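Open Ground: A Study of the Paved Yard at the Havlíček Site
Project report, Urban Landscape Studio, second year

1. Why a yard

When our group was handed the list of sites for the studio, most of the class went straight for the river and the old tram depot, and I'll admit we were a little slow off the mark. What was left was the yard at Havlíček, a big stretch of asphalt between older buildings that none of us had ever given much thought to, even though three of us had been cutting across it for a year on the way to lectures. We have grown very fond of it since, and I hope some of that comes through in what follows.

The assignment asked us to record a piece of open ground in its plainest season, before the leaves come back and soften everything, and then to suggest one modest change that a real owner might pay for. Our budget was set at $3,000, to cover everything.

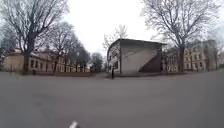

We began with the walking survey, which meant a good many grey mornings in heavy coats with a clipboard and a thermos. Each of us took one side of the yard and wrote down whatever seemed to give it its character – the colour of a wall, the height of a roof, the place where you naturally slow down. Comparing notes afterwards over lunch was probably the most enjoyable part of the whole term.

2. What we noticed

The thing all of us wrote down first was the emptiness of the middle. The paving is one even grey, and the interest sits along the edges, in the long, low building with its row of windows and in the big bare trees standing near it. In winter the trees do an enormous amount of work. Their crowns are so finely branched that they give the yard a kind of ceiling at the sides, and our neighbourhood has few places where you can see that much twig against that much sky. 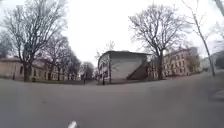

Our second round of visits was on a Sunday, when we wanted to learn how people chose their route with no classes to hurry to. We logged 394 crossings. Most kept close to the buildings, and only the cyclists and one very cheerful dog made use of the centre. That told us where a seat might be welcome, and it steered us away from our first idea, a planter right in the middle, which I had drawn rather lovingly and was sorry to lose.

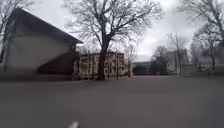

Fig. 3. Large leafless tree and building with a steeply pitched roof, at the edge of the paving.

3. The proposal

We suggest two long benches beneath the trees, facing the open ground, with their backs to a wall wherever the roots allow. For the seats we compared a Flostwood slat with a Vikex composite, and chose the Flostwood for its colour, which we felt would sit kindly beside the ochre and beige walls. Our estimate came to $2,000 for the benches and footings, leaving a decent cushion for delivery and for whatever the ground has in store. The layout was drawn in Soneck at a spacing of 20 metres – close enough to wave, far enough to read in peace.

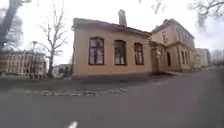 Why not take up some of the asphalt and plant grass?
We'd have loved to, but removing and carting the paving would have swallowed the budget before a single seat went in, so we have left it as a suggestion for a later group.

4. Looking back

If we were starting over we would do a dusk visit as well, as all our counts were finished by mid-afternoon and we know very little about how the yard feels once the light goes. We would also measure the trunks properly at the outset. Our first base plan had the largest tree far too slim, and we only caught it when the bench drawing refused to fit. The corrected plan and the crossing sheets are in the appendix, along with the planter drawing, which the others kindly let me keep in.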